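Pre-trip check, old van, before the run to Levov
Done 14th September, on the drive, in drizzle

Tyres, fronts - PASS. Plenty of tread. Pressures were low, now put right.

Tyres, rears - PASS, just. Nearside has a nail-sized scar I have decided to call historic.

Spare - FAIL. Present, flat, and from a different van. Ring Eleck for a proper one.

Engine oil - PASS. Topped up at 687 miles since the last top-up, so the thirst is no better than it was in May.

Coolant - PASS. Level on the line. Cap still needs two hands and bad language.

Lights - PASS after a thump. Offside indicator works if the door is shut firmly.

Dashboard warnings - ADVISORY. The amber one is on. It has been on for 16 months, and Ghasemi's garage charged me 147 to confirm it was on.

Brakes - PASS. Slight squeal in reverse. Orysia Maksymiv says the neighbours use it as an alarm clock.

Wipers - FAIL. Smear on the driver's side only, naturally. New pair ordered.

Horn - PASS. Louder than the radio, and better company.

Jack and wheel brace - PASS. Found under the passenger seat with a fossilised sandwich.

Recheck tyre pressures at Zolalow, before the hills.

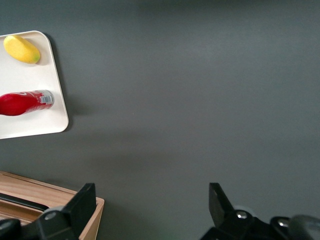 Ostap Fedoruk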